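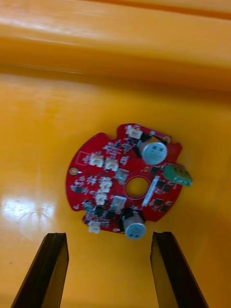

**Why does the incident form send every playground injury to the Luvville office when it happened at Dullow?**

The form takes the school from the staff member's login, and anyone who moved from Luvville to Dullow still has the old login. Change the "School" box by hand before you press Submit.

---

**Ticket 1367**: opened 01/06/2021 by Jayanthi Thampi, deputy head, Dullow

Report 3501 (two Year 9 boys, dinner queue, one split lip, one member of staff with a bruised shoulder) has gone to the wrong school. Luvville have now rung both sets of parents to say how sorry they are. The parents had not previously heard of Luvville.

**Konrad Frei, support**

Moved 3501 over to Dullow. The witness statements came with it, the nurse's note didn't. Can you attach it again?

**J. Thampi**

Attached. It says the file is too big. It is one page.

**K. Frei**

It's a one-page scan at poster quality. The limit is 10 MB. Set the copier to "Normal", which I gather has never been tried.

**J. Thampi**

Worked. New problem: the union rep, Velimir Zupan, can open the report but sees the boys' full names. He should get initials.

**K. Frei**

Confirmed. Initials are only put in when a report is first filed, and moving it between schools brings the names back. I've taken his access off for now and passed the fault to Cuvent, who make the form.

**Engelbert Schwaiger, Cuvent**

This is working as designed.

**K. Frei**

Please design it again. We have a hearing coming up and a solicitor's letter asking who has seen what.

**E. Schwaiger**

Fix put on the test site. Moved reports keep their initials. Logins will still show the old school until someone at your end updates the staff list, last touched in December.

**K. Frei**

Tested with two dummy reports, both fine. Live at Dullow now. Velimir's access is back on and he sees initials only. Access log for 3501 sent to Jayanthi for the solicitor.

Staff list is with Pirmin Camenzind in personnel. Leaving this open until he's done it.

**Status:** waiting on personnel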